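Week 8 notes – planning and budgeting an arm cell

Instructor: Mireille Delorme
Lab support: Yupin Chantharasri (ask her first about anything with a purchase number on it)

Posted May 13, 2022. Read before the costing exercise. Typed up fast between sections, tell me if something doesn't add up.

Where we left off: the quote is not the budget. Vistton and Pisari both quote the arm alone. Arm, base, power supply, one cable. You can't run a single task on that. Everyone in last year's section put the arm price in the top row and then tried to squeeze the rest under it. Start from the task and work back.

Rows people forget, in no special order:

Fingers. The ones that ship with the arm are rarely the ones you end up using. Budget 3 sets per arm per term. Pads wear, tips chip.

Wrist cameras plus mounts. The mount is a separate part number at Pisari. Check the lens clears the fingers when the gripper is fully open.

Table, clamps, backdrop. Cheap but slow to arrive. Plain black top and black cloth are fine, don't pay for the "vision grade" stuff.

Controllers for the operator. If somebody is driving by hand you need a leader arm or a handheld for each arm being driven, and a spare.

Monitor, and somewhere to put it where the operator can read it without twisting around.
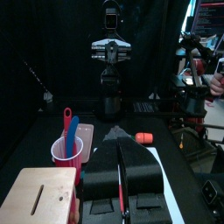 Props are the row I get argued with on most. Set a cap of $400 for the year and stick to it. Cups, spatulas, toy parts, trays, small wooden boxes. Buy doubles of anything that matters to the task, same color same size, becuase the store will stop carrying it in November and then your second half of the data doesn't match the first. Plastic and light wood hold up. Skip glass.

Spares. Hold back $1,000 and don't touch it for upgrades. Gripper motors first, then cables. Nghiêm does joint repairs but you pay shipping both ways, so put shipping on its own line.

Software. Gellura licenses per seat, not per arm. Count people who log in at the same time – Yupin has the current seat list. Don't count the whole class.

Lead times. Ask for them in writing. Order by the longest one, usually the arms, and have the table and mounts in the room before the arms show up. Arms in boxes on the floor for a month is a month of warranty gone.

Space. Measure the reach with the arm stretched out, then add room for a chair and a person. Two arms facing each other over one table is ok if the operator can stand off to the side. Power on the back edge, cables clipped down.

For next time: one page, your own task, every row filled in, a name next to each row for who orders it. Leave the total blank untill we go over shipping and tax together. Bring a printed copy.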